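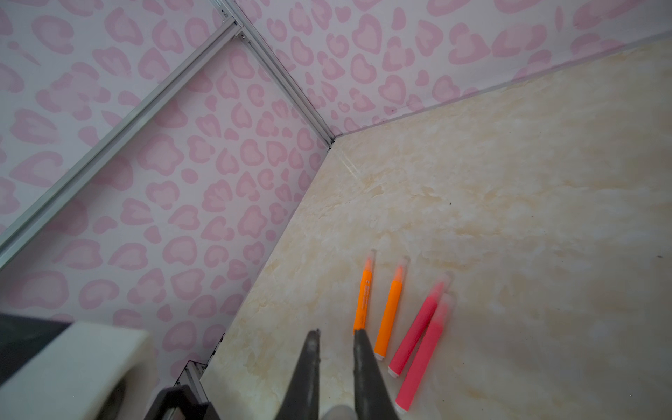
Marker sorting at the Kerville open day, seen from the gripper.

About Inport

Inport is a training and testing shop in Kerville. Small manufacturers come to us before they buy a robot, and a fair number leave without one. We charge for the visit either way.

Every May we hold an open day. We don't care much for the usual kind of demonstration, with one part, one fixture and a salesman who knows when to stop talking. Our visitors see small jobs like orange and pink markers lying on a marble-look floor, and they may move the parts whenever they like. Misses go up on the board with everything else.

At the last one we logged 338 picks over 7 hours. A supplier's brochure had promised 400 an hour – we have yet to see that in our building. Ask what was counted, and who cleared the jams.

We run cells from Kemex and Lykkegaard and take no commission from either. Both have asked us to be kinder on this page.

Visits are by appointment outside the open day. Bring your own parts, the awkward ones first. Sales staff are welcome too, but they pay the same fee and wait their turn.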